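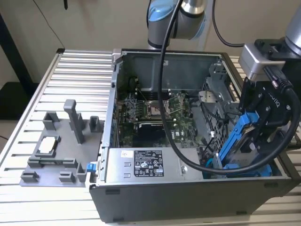

Old computers for the Terkano library

In June 2018 our group started to collect desktop computers that people do not use anymore. We clean them, erase the disks and give them to the reading room in Terkano, where the children do homework after school. Until now we have received 100 machines, and almost 614 books came together with them — this we did not expect, but the library is happy.

We still need keyboards, power cables and memory. Please bring them to the Ververidis shop before the end of July. Monitors with broken glass we cannot accept.

If you have questions, ask for Vangelis Stefanou at the shop. He is there in the mornings.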